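Hiranex Microfiber Towel Set
Care and Folding Guide, Section 7: Folding and Storing

Your towels are washed, they're dry, and now comes the fun part! Folding microfiber takes a little getting used to if you grew up with cotton. The pile grabs at itself, the hems like to roll, and a towel tossed down in a hurry will hold on to every ripple. Once you get the hang of it, though, you'll have a drawer full of tidy green rectangles (or whichever colors you picked) that stay put when you pull one out.

Before you start

Pick a table bigger than the towel on every side. Wood is great for this, and a bare top works better than one with a tablecloth, which will travel along with the towel when you smooth it. Wipe away crumbs first. Microfiber picks up everything, and we do mean everything!

CAUTION: Check the table for splinters or rough spots. A snag in the hem stitching can't be repaired at home.

NOTE: If the towels feel even a bit damp, hang them up again. Folded damp, they can pick up a musty smell in the drawer.

7.1 Laying the towel out

1. Hold the towel by two neighboring corners and give it one good shake.
2. Lower the far edge onto the table first and let the rest come down toward you.
3. Find all four corners. If one is tucked under, lift the flap on top and pull the corner out by the hem. Pulling on the pile stretches the cloth.
4. Smooth from the middle outward with a flat hand. Light pressure is plenty.
5. Look along the surface toward a window or lamp. Grooves in the pile show up darker than the cloth next to them, and a second pass with your palm takes care of most of them.

Green towel on the wooden table, two views:

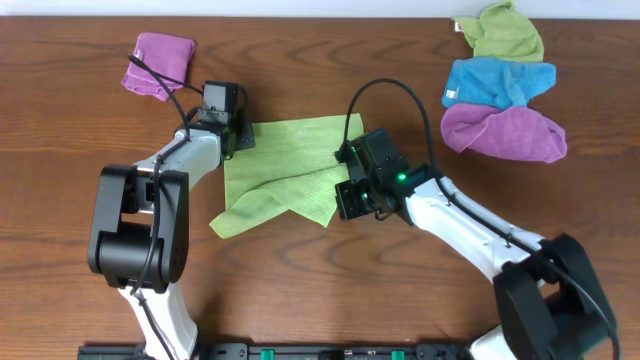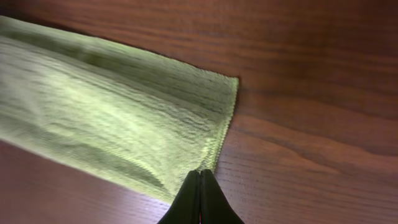
Small ripples in the pile are fine and you can leave them alone. What you want is a straight hem and corners you can get hold of. If the towel has ended up at an angle, turn the whole thing until one edge runs parallel to the edge of the table, which makes the next part so much easier.

7.2 The half fold (Sellmont drawer inserts)

1. Take the two corners nearest you and bring them up to the far corners.
2. Line up the hems, then press along the fold with the side of your hand.
3. Fold left to right, hem on hem.
4. Turn the towel so the thick folded edge faces up, and slide it into the insert.

Washcloths get the same treatment, but stop after step 2. A second fold makes them too chunky for the narrow slots.

7.3 The roll (Marti baskets)

1. Fold the towel in half the long way.
2. Start at a short end and roll snugly, keeping the sides even as you go.
3. Set the roll in the basket with the loose end down.

Rolls look wonderful on an open shelf, especially with a few colors mixed together. If yours come out cone-shaped, unroll to the halfway point and straighten the hems before carrying on.

CAUTION: Don't use rubber bands on rolled towels. They leave a dent in the pile that takes a couple of washes to disappear.

7.4 If something isn't working

Hem rolls up: lay the towel flat under a large book overnight.
Corners don't meet: check that you've folded along the middle, then go back to step 1.
Pile feels stiff: wash again without fabric softener and see Section 4.

For the hanging rail and wall hooks, turn to Section 8.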